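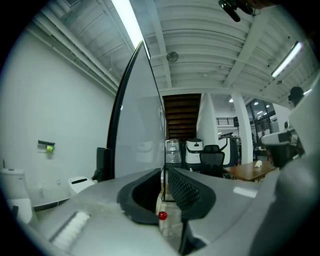
Students in the Flandik robotics club have released 1554 recorded demonstrations of household chores, along with a plain account of how poorly the first machine trained on them performed.

The recordings were made by club members working with hand-held grippers, each fitted with a camera that sees what the fingers see. The project, named Drellero, set out in February to test a claim the students kept meeting in articles and sales videos: that a robot can pick up ordinary skills simply by being shown enough of them.

The club's answer so far is "sometimes, a little." After training on the bottle and cup tasks, the club's arm was given 300 attempts at moving a bottle from one spot to another. It finished fewer than half. When the bottle was swapped for one of a different shape, the results were worse, and the students have published those too.

"I was the doubter when they brought me the idea, and I haven't changed my mind much," said Vasanthi Navaratnam, who teaches the class attached to the club. "A person holding the gripper does all the thinking. They know the bottle will slip before it slips. I'm not convinced any of that ends up in the recording, and I told the students they would have to show me."

The club collected 2727 recordings in all. Members then threw out those in which the object was dropped, the hand holding the tool hesitated too long, or the tracking failed. Students argued over that last step for weeks. Several felt that removing the failures made the data look cleaner than real life — and that a robot which has never seen a fumble can't be expected to recover from one. The rejected recordings are being released in a separate folder so that others can check the decision.

Drellero will be entered in the student division of the Matubbar Challenge, where teams run their machines on chores they have not seen in advance. The club does not expect to place.

Parts and repairs have cost some $3000 to date, paid for by Jolska, a local equipment supplier. Jolska had no say in the tests or in this release.

The recordings, the test results and the students' notes are free to use for teaching and research. Requests for copies should be sent to the club in care of Vasanthi Navaratnam.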